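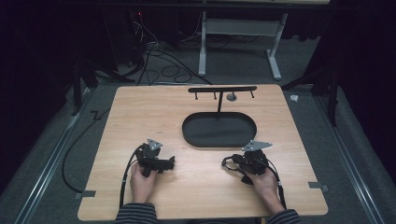 A T-bar stand with its oval tray, set out on a pale wood tabletop.

I own 34 necklaces and until this spring I wore four of them. The rest lived in a shallow dish on my dresser, knotted into one big lump that I'd pick at with a sewing needle on Sunday nights while the TV was on. My grandmother's silver chain was somewhere in the middle of it. I could see the clasp. I could not get to the clasp.

So when I started looking at stands, I went a little overboard (my husband would say more than a little). I tried the wall hooks, which left holes. I tried a velvet bust, which scared me every time I got up for a glass of water. What I kept coming back to was the plain old T-bar: one post, one long bar across the top, and a tray at the bottom for everything that doesn't hang.

The black ones are my favorites. Gold and silver both show up so well against matte black, and on a light wood table the whole thing looks like you meant it. I like a tray with a raised rim, too - earrings roll, and I've spent enough of my life on my knees with a flashlight. An oval one seems to take up less room than a square one, though I never measured, so don't quote me.

Then there are the pegs. I am picky about pegs! Short ones that hang down from the bar with a little rounded tip are easier on a fine chain than a bare hook, and they suit a few long pieces you actually reach for. If you have a big collection you'll want more of them, or you'll end up doubling and tripling chains, and then guess what, you've got the lump again, only now it's in the air.

I took all this to Maja Głowacki, who has been repairing jewelry at her shop, Bednarek, for longer than I've been buying it. She untangled my lump in 8 minutes with a bit of baby powder and two pins. I'd been at it for years. Her advice was to hang by length, longest at one end, and to close every clasp before you let go of it.

"An open clasp goes looking for a friend," she told me, and then charged me five dollars.

My own stand is a Lotel, bought secondhand from a woman two streets over, and it wobbled until I tightened the screw under the base. Check that first if yours leans. I wipe the bar with a dry cloth on the weekend and shake out the tray, which collects dust and single earrings and, last week, a guitar pick.

Grandma's chain hangs on the end closest to the window now. I've worn it to work, to the dentist and to a very muddy soccer game. The sewing needle went back in the sewing box, and I still have two bracelets knotted together that I'm pretending are one bracelet.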